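Skadimside Guest Services Help Desk
Ticket: Booking page shows two different totals for the same stay
Status: Closed (workaround plus fix)
Priority: Normal, then High, then Normal again after lunch
Site affected: Bratdale
Systems: Trasier reservations, Lazăr card terminal

Original report, from Bratdale front desk, 8:10 a.m.

A guest booked a one-night stay on the website for $199. The confirmation email says $199. The terminal at the desk asked for $200. The guest noticed, as guests do. We refunded the dollar out of the coffee tin and would like not to make a habit of it.

It has happened to two other bookings since then. All three were made last night. Bookings made earlier in the week look fine. We have restarted the terminal. We have restarted the desk computer. One of us has restarted the coffee maker, on the theory that it shares an outlet.

Help desk, 8:42 a.m.

Thanks. Please send the booking references and tell us which room types these were. Please leave the terminal plugged in for now.

Bratdale, 8:55 a.m.

References sent separately. All three are the Garden Double. The terminal is plugged in. It was always plugged in except for the part where we restarted it.

Help desk, 9:20 a.m.

Looked at the three bookings in Trasier. The rate record says 199.00 in all of them. The amount sent over to Lazăr says 200. So the price is right when it leaves the rate table and wrong when it arrives at the desk, and somewhere in the middle it has picked up a dollar.

First guess was tax. Checked the tax settings. Bratdale prices are tax-inclusive, same as before, and the tax on a dollar is not a dollar.

Second guess was a resort fee. Bratdale does not have a resort fee. Bratdale does not have a resort. Ruled out.

Third guess was rounding. There is a setting in Trasier under Payments, Advanced, Amount Handling, called "Smooth totals." It was off when we checked, so we moved on. (See 1:35 p.m. We should not have moved on.)

Bratdale, 9:48 a.m.

A fourth one. This guest was charged $200 and told us to keep the change. Do we have to report that as a tip?

Help desk, 9:55 a.m.

Please don't keep the change. We have raised this to High.

Temporary workaround for the desk: open the folio, choose Edit Amount, type the amount from the confirmation email, and press Enter before sending to the terminal. If you press Tab instead of Enter the edit is thrown away with no message. We know. There is a separate ticket about that, and it is older than some of the staff.

Bratdale, 10:15 a.m.

Workaround works. Pressed Tab the first time anyway.

Help desk, 10:50 a.m.

Ran the same booking through the test site.

Test 1: Garden Double, one night, 199. Sent to terminal as 199.
Test 2: Garden Double, one night, 199, booked through the mobile page. Sent as 199.
Test 3: Garden Double, two nights. Sent as 398. Correct.
Test 4: Same as test 1, with the room photo gallery opened first. Sent as 199. This one was included because a web forum said to try it. The web forum was not helpful on any other point either.

Cannot reproduce on the test site. This usually means the test site is not set up like the real site, and so it proved, but not before we had spent another hour on it.

Bratdale, 11:05 a.m.

While you're in there, the photo page for the Garden Double is also wrong. It's showing the Attic Single pictures. Is that part of this?

Help desk, 11:12 a.m.

Probably not, but it did start the same night, so we'll look.

Help desk, 11:40 a.m.

It is a little bit part of this. Last night's import from the Skadimside office replaced the whole room record for Bratdale, rates and pictures together, when it was only supposed to replace the pictures. The import file has more than 4,000 lines and the log for it reads, in full, "Done."

The import put the rates back correctly. It also put back a whole block of property settings from a saved copy, and the saved copy is old. We are now comparing the old settings with the current ones line by line. Anyone who has plans for this afternoon at the help desk no longer has them.

Bratdale, 12:20 p.m.

Desk is quiet. For the record, the old settings have also brought back the breakfast hours from two managers ago. The website now offers kippers.

Help desk, 12:31 p.m.

Noted. Kippers added to the list.

Help desk, 1:35 p.m.

Found it. "Smooth totals" exists in two places. The one at company level was off, and that is the one we looked at this morning. There is another at property level, and it is only shown if you switch to the property first and then scroll past the fax settings. For Bratdale, that one was on. It rounds any single-night total up to the nearest five dollars before sending to the terminal. Multi-night totals are skipped, for reasons the manual does not share.

So 199 becomes 200. The same rule would have done nothing at all to a room priced at 200, and this is why the Attic Single and the Lake Double sailed through without a complaint.

The property-level setting overrides the company-level one. The screen for the company-level one says "Applies to all properties."

Steps taken:

Switched to Bratdale in Trasier.
Payments, Advanced, Amount Handling. Turned "Smooth totals" off. Saved.
Saved again, as the first save only saves the tab you are looking at.
Cleared the terminal queue in Lazăr so the waiting bookings would pick up the right amount.
Resent one waiting booking. Arrived as 199.

Please try one at the desk and tell us what you see.

Bratdale, 1:52 p.m.

199. Tried another. 199. Coffee tin has been notified.

Help desk, 2:10 p.m.

Good. Back to Normal priority. Refunds for the affected guests should go through Lazăr as partial refunds against the original payment. Please put the dollar from the first one back in the tin and refund the card as well only if the guest gives you back the cash, which we don't recommend asking for. Call that one settled.

Now the leftovers from the import. Breakfast hours are restored and the kippers are gone. The Garden Double gallery has been emptied and needs its pictures loaded again. Upload them in the room record, under Media, one at a time. Bulk upload is how we got here.

Bratdale, 2:45 p.m.

First one is up, with its caption. Does it look right on your side? On ours the caption keeps landing under the wrong picture. 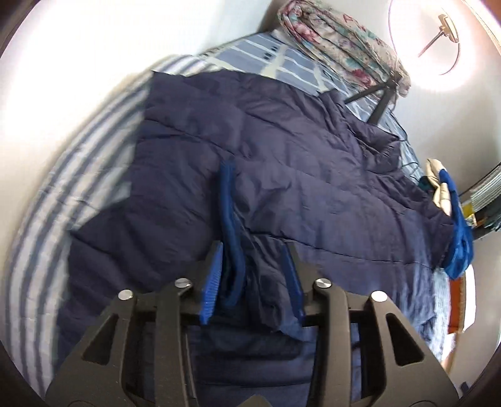

Navy quilted comforter, stitched in channels.

Help desk, 2:58 p.m.

Picture and caption match here. Your browser is holding on to the old page. Press Ctrl and F5 together on the desk computer and look again.

Bratdale, 3:04 p.m.

Matches now. Loading the rest.

Help desk, 3:30 p.m.

Closing notes, for whoever finds this ticket in March when it happens again:

If a single-night total is off by a small, round-looking amount, check "Smooth totals" at the property level first. Ignore what the company-level screen says about itself.

Do not run a full-record import to change pictures. There is a checkbox called "Media only." It is unchecked by default and it un-checks itself if you change the file after ticking it.

The saved settings copy for Bratdale has been replaced with one taken this afternoon. The other properties still have their old copies. A new ticket is open for those.

Request sent to Trasier to show both rounding settings on one screen. Auto-reply received. It thanks us for our interest in faxing.

Bratdale, 3:41 p.m.

Fine to close. A guest has asked about the kippers.

Ticket closed, 3:44 p.m.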